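Where Do the Small Things Go?
By Itziar Toledo

Have you ever dropped a bead, a little screw or the back of an earring? You heard it touch the floor. You looked down at once. And still it was not there! You looked under the chair and under your own foot, and maybe you even turned your socks inside out.

In this article we will learn why small things are so good at disappearing, and how people who work with small parts every day keep them in their place.

First, the falling

When a small thing falls, it does not always stop where it lands. A hard floor does not take much of the energy out of the fall, so a good part of it stays in the bead, and the bead jumps up again. Each jump is lower than the one before. A carpet is different. It bends a little under the bead and uses up the energy, so the bead stays near. But then it can sink between the threads, and you have another problem.

The shape is also important. A round bead can roll in any direction. A screw has a wide head and a thin end, so when it rolls it makes a curve, like an ice cream cone lying on a table. A flat washer (a small metal ring) can stand up on its side and travel like a wheel. When my neighbor Hamish Halliday was repairing his bicycle in the hallway, he found his washer three rooms away.

Second, the hiding

Your eyes find things by looking for differences. A black button on a white sheet is very easy. A black button on a floor with many dark points is much harder, as your eyes have to ask of every point, "Is this the button? Is this the button?"
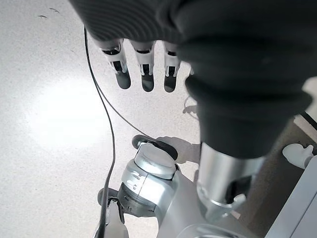 Many floors in schools, hospitals and workshops have speckles. One kind is called terrazzo. To make it, workers mix little pieces of stone or glass into cement or another material that becomes hard. When it is hard, they grind it flat and polish it until it is smooth. The speckles are pretty, and they have a useful side too: a bit of dust does not show so much. But what hides the dust will also hide your screw.

Shine can hide things as well. When a lamp hangs over a smooth floor, some of the light comes back to your eyes as a bright white spot. Inside this spot you cannot see the pattern of the floor, and a small pale thing lying there is almost invisible. Move your head to one side. The bright spot moves with you, and the thing may appear.

Then there are the long things, for example a cable on the floor. A rolling bead will stop against a cable very nicely, and there it sits in the thin shadow. So if you have lost something, look along the cables first. (And please walk carefully. A cable is also good at catching feet.)

Third, the tray

The best way to find a small thing is not to let it go to the floor. For this we need walls. They do not have to be high. A wall as high as your thumb will stop a bead which is rolling, and a higher one will stop a bead which is jumping.

A tray with smaller spaces in it is better still. These spaces are called compartments. If you tip 200 beads into one deep box, you must dig to find the one you want. If the compartment is wide and not very deep, the beads lie beside each other and you can see them all from above.
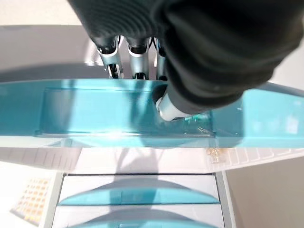 Issue 137 | Page 2

The color of the tray helps too. Clear or golden pieces on a white table do not show much, but on a blue-green bottom like teal they shine out. Dark pieces are the opposite and prefer a pale bottom. Some trays are translucent, a long word that means light can pass through but you cannot see clearly to the other side. A little light comes in through the walls, so the inside of the tray is not so dark.

Look also at the front lip of a tray when you meet one. It is a strange fact that things like to collect just outside it, on the table. They fall short by a finger's width when we are in a hurry. So when you tidy up, check the table in front of the tray before you close the drawer underneath, or the pieces may finish in the drawer with the pencils.

Try it yourself

You need: a baking tray, a kitchen towel, five dried peas, and a friend.

Put the baking tray on the floor. Drop one pea into it from the height of your knee. Did it stay inside? Now lay the towel flat in the tray and drop the second pea from the same height. Let your friend watch where it goes - it is difficult to drop and to watch at the same time. Use the other peas to try from higher. When you have finished, pick up all five, and do not leave one for somebody's bare foot.

A trick with a flashlight

If a thing is really lost, make the room dark and put a flashlight flat on the floor. The light now travels along the ground. Every small thing in its way, even a crumb, makes a long shadow behind it. Look for the shadow and follow it back to where it begins.

Ruby-Lee Maihi, a reader from Sitedell, wrote to us in May that she found her tooth in this manner. It was next to the refrigerator.

More to read
Why Does a Drawer Get Stuck?
What Is Inside a Zipper? by Tane Trevaskis
How Glue Holds On
Magnets in the Kitchen
Your Letters, answered by Darcy Rewi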